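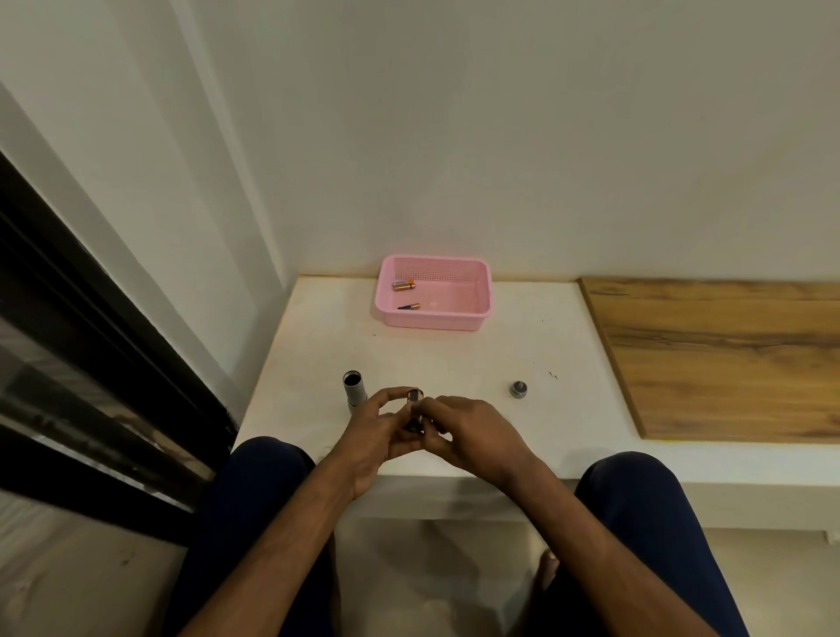

Paste batch 13 - January, started 10.40

Second go at the wheat paste for the box spines. Last lot went lumpy and smelt off by the second morning, binned it.

Flour from the Drondavden sack, sieved twice. 100 g to five parts water, cold soak first, half an hour. Should have been a full hour but the hob was free and I wanted to get on.

Cooked low, stirring the whole time. Went see-through at the edges after a bit, then thick all at once. Off the heat, lid on, left to cool. Strained through the old muslin - need new muslin, this one is shedding.

Tested on offcuts:
Plolik grey board, thin coat - good grab, slight curl, flat again under weights
Plolik grey board, thick coat - cockled badly, don't bother
Bisero cloth, dark green - bleed-through in 2 places, both where I went over it again with the brush. One pass only!
Xu tissue - lovely. Almost too wet to lift, use the wide brush and a sheet of polyester under it.

Weights off at 14.15, too early realy. Corners lifting on the green one. Put it back overnight.

Job sheet says 1,599 labels still to go on the map boxes. At this rate we want a bigger pan.

To do
- clove oil, nearly out
- ask whether the green cloth comes with a paper backing
- wash brushes BEFORE lunch, the small one has gone solid agian
- try the paste thinned by half on labels, the shiny ones slid about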